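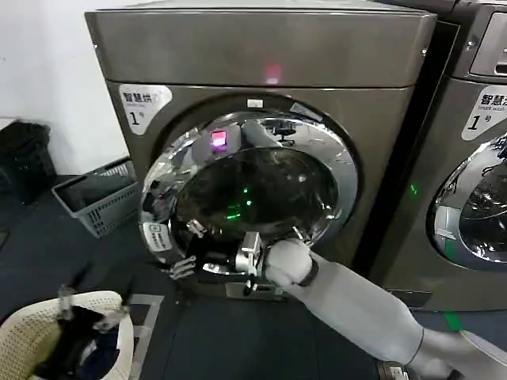 Drilorbergです。3月の回航の件、乗船を希望します。前半だけの参加でもかまわないでしょうか。

> Pernariを出て最初の寄港地まで、風がよければ三日、悪ければ五日
> みています。距離は約70海里ですが、途中の水道は潮の向きが合わ
> ないと通れないので、待ち時間が長くなるかもしれません。
> 乗船できるのは前半・後半とも同じ人数です。通しで乗れる方を
> 優先しますが、片方だけの希望も受け付けます。

通しで乗れる人が優先なのは承知しています。仕事の都合で後半は休みが取れません。空きがあればで結構です。

当直について確認させてください。昨年の秋にDrinusに乗ったときは四時間交代の三班制でしたが、夜中の0時から4時の班がずっと固定で、後半はかなりこたえました。今回も同じ三班制なら、途中で一度、班の時間をずらしてもらえると助かります。夕方の当直を二時間ずつに分ければ、毎日自然にずれていきます。

> 持ち物は前回の案内と同じです。合羽、長靴、手袋、ヘッドランプ
> (赤色灯に切り替えられるもの)、寝袋。荷物はやわらかい袋に
> まとめてください。スーツケースは置き場所がありません。
> ハーネスは船のものを使います。

ハーネスですが、自分のものを持ち込んでもいいですか。前回、船のものは腰のベルトが長すぎて、いちばん短くしても余りました。持ち込む場合は出港前に船長に見てもらいます。

> 費用は一人18,000円で、食費と港の係留料を含みます。
> 集合場所までの交通費は各自でお願いします。
> 集合は出港前日の17:35、Bárány桟橋の待合所前です。

17:35というのは連絡船の到着に合わせた時刻だと思いますが、冬ダイヤのあいだは一本前がかなり早く、次は20:00着です。こちらは列車との接続が悪く、20:00着の便になるかもしれません。その場合、夕食は済ませてから行きますので、待たずに始めてください。安全説明だけは翌朝にでも別に受けたいと思います。

あと一点、帆の修理は終わっているのでしょうか。前回の最終日に、メインスルの二段目のリーフのところで縫い目がほつれているのを見つけて、応急にテープを貼ったままにしてあります。3月の水道は北寄りの風が強いので、二段目が使えないと困ると思います。まだなら、針と蝋引きの糸は手元にあるので、前日に縫えます。帆が艇庫にあるのか船に載ったままなのか、わかる方がいたら教えてください。

前半の下船地からの帰りの便も調べています。日曜は午後の一便だけのようなので、入港が遅れたら一泊するつもりです。同じ港で降りる方がいれば、宿を一緒に取りましょう。

返事はこのリスト宛でも個別でもかまいません。

Drilorberg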